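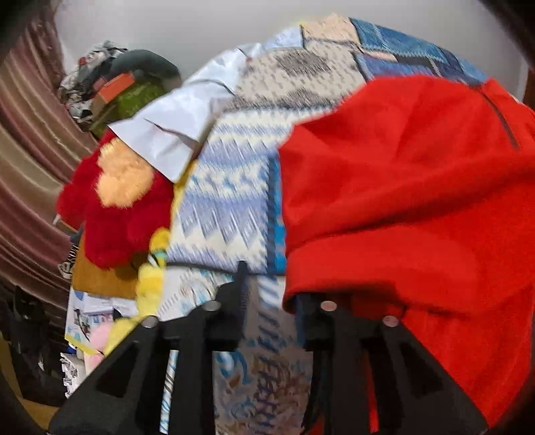

May 9, 2021

A slow, soft sort of day, and I was glad of every minute of it. Rain until lunch, then that thin yellow light over Brullberg that makes you want to put your boots on, so I did, and took the long path up past the reservoir - 118 steps at the steep bit, according to the sign, and my knees believe it. The bluebells are going over already but the wild garlic is glorious, you can smell it from the gate! I sat on the wet bench far too long with my flask and thought about July, and whether I might manage the whole ridge by then. Home for soup and the heel of the Brotport loaf, toasted, with too much butter. Bed by ten, I hope.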